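Bakery bagging (robot learning)

Bakery bagging, known at Risar as "the pastry job," is a demonstration-gathering task used to teach two-armed robots how to put soft-looking goods into uncooperative bags. It was set up at the company's Tonivstead site, and its recordings make up the larger share of the Waaka collection. No one is fed at any stage.

Setup

Two white arms are mounted on a rail at the front of a small three-walled booth. A brown tray goes toward the back of the floor, and a bag goes near it. The walls carry a pink awning, a picket fence and several oversized mushrooms, a style of decor rarely associated with serious engineering. Early plans called for plain panels – the plans were not followed. 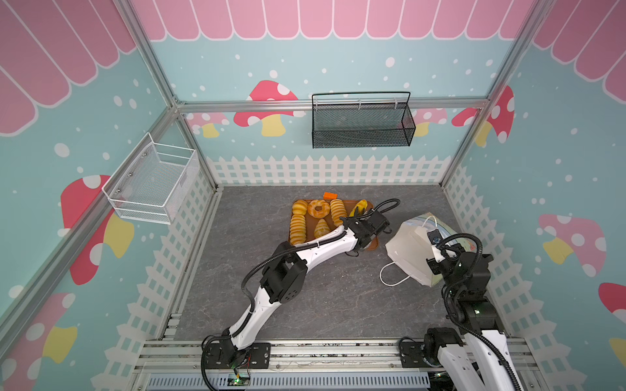
An operator steers both arms through one attempt, known as an episode, while cameras and joint readings are saved. One arm usually minds the bag and the other does the shopping. Operators work in shifts of two hours, after which their bagging is said to decline sharply. The first release held 1000 episodes; the second brought the total to 2000.

Bags

Rolls and donuts keep their shape and are considered the easy part. Bags are another matter. Paper stands up until it is leaned on, and thin plastic folds in on itself in a new way each time. The guidelines allow 3 tries at opening a bag before an episode is marked as failed. Failed episodes are kept in a separate folder, which has grown faster than its owners would like.
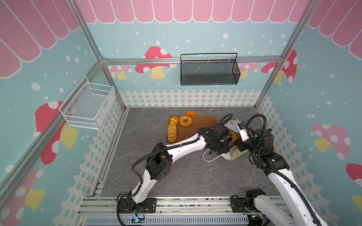
Both arms at work near a clear plastic bag, with a donut and a bread roll on the tray.

Reception

A rival group at Clakton complained that the task rewards patience more than skill. Risar agreed and changed nothing. Later notes on the collection, dated December 14, 2025, list crumpled bags as an open problem.

See also: Bimanual manipulation; Imitation learning; Teleoperation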